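Storing Baseball Caps on a Wire Spinner Rack

Last revised 25 October 2026

Structured caps lose their shape in storage for two reasons: weight on the crown and a hard point under the front panel. A drawer causes the first. A nail or a narrow peg causes the second. A small countertop spinner with radiating spokes can avoid both if it is loaded correctly, and it takes up less room than a shelf.

Choosing the rack

Measure the wheel across the spoke tips, not across the ring. The tips project past the ring on most designs and they set the clearance you need from the wall. The Parneck two-tier that we use on the hall table needs 13 inches of clear width once caps are on it. Without caps it will turn in much less.

Check the base before buying. A base ring narrower than the upper wheel will tip when one side is loaded. Struts should meet at the center and sit flush with the ring; if one strut is low, the rack rocks on it. Press down on opposite sides of the ring and listen for a click. A low strut can be bent up by hand, a little at a time, with the rack upside down on a towel.

Coated wire chips at the spoke tips first. Bare metal there will leave rust marks on a sweatband, so touch up chips with appliance enamel and leave the rack empty overnight. Vinyl tip caps also work – the Grastusa ones fit thin rod without glue.

Preparing the cap

Turn the cap over and look at the lining. Brush lint and hair out of the crown with a dry, soft brush, working from the button toward the sweatband. Wipe the sweatband with a damp cloth and a drop of dish soap, then with a second cloth and plain water. Do not soak a cap with an older cardboard brim. Let the inside air out completely before hanging; a damp sweatband takes longer than the crown. 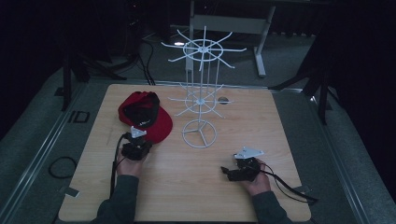 Zanesik: I had the same kind of rack and gave up on hanging caps by the crown. The spokes left little dents in the front panel by February. Now I hook the back strap over a spoke and let the brim hang down. No dents, but fitted caps have no strap so those still go in a box.

The strap method is sound for adjustable caps. For fitted caps, place a disk of felt or a folded washcloth inside the crown so that the load is spread over several spokes. One cap resting on the top of the upper wheel is acceptable. A second cap on top of it is not.

Loading order

Load opposite sides in pairs. Put the heavier caps (wool, lined winter caps) on the lower tier and the light mesh ones above. Leave an empty spoke between brims where they would touch, as dark dye can rub off on a light brim when the rack turns. Remove caps in pairs as well if the rack is full.

Table placement

Keep the whole base ring on solid surface. A cable hole in a tabletop is easy to overlook, and a ring that straddles one will sit unevenly if the grommet stands proud of the surface. Slide the rack a few inches clear of it. On a slick finish, three dots of shelf liner under the ring stop it from walking when it is spun.

Keep the rack out of direct sun. Red and navy fade fastest on the side facing the window, and a rack that is never turned will show it.

Cleaning the wire

Dust collects where spokes meet the ring. Use a dry paintbrush, then a damp cloth drawn along each spoke from the center post outward. Put one drop of light oil at the pivot if it squeaks, and wipe off the excess before caps go back on – oil on a brim edge does not wash out easily.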